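Gemusterte Unterlagen gehören auf den Arbeitstisch

Seit Jahren heißt es, ein Arbeitstisch müsse einfarbig sein, am besten weiß. Ich halte das für falsch. Auf einer weißen Platte sieht man jeden Strich. Ein Druck mit Blättern verzeiht mehr und kostet weniger als eine neue Platte. Bei Jollent standen im Juni 146 Unterlagen im Katalog, 8 davon mit Pflanzen.
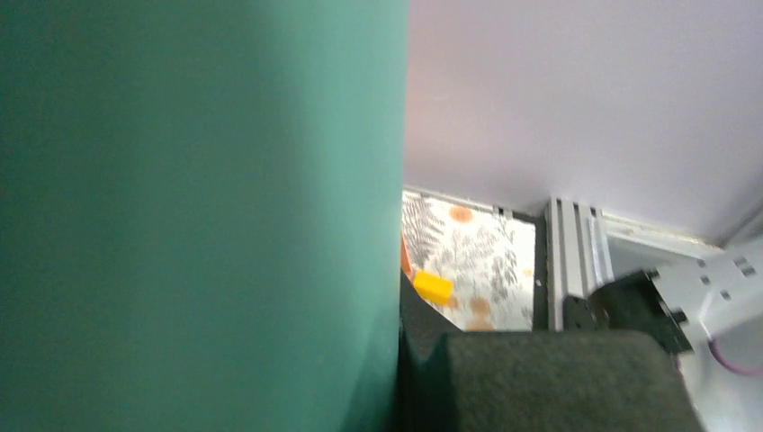
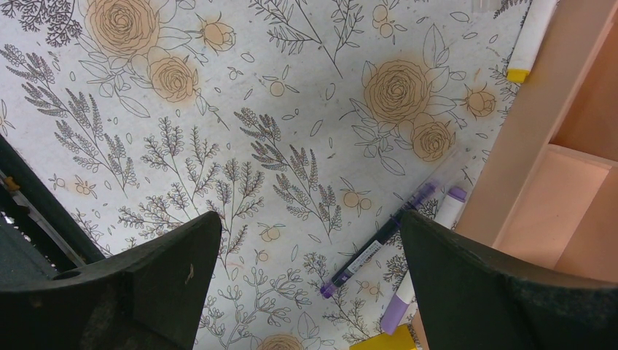

Pflanzenmuster als Untergrund, im zweiten Bild mit Stift und Marker

Wer sagt, man finde darauf nichts wieder, sollte kräftige Farben kaufen. Gelb fällt zwischen grauem Farn sofort auf.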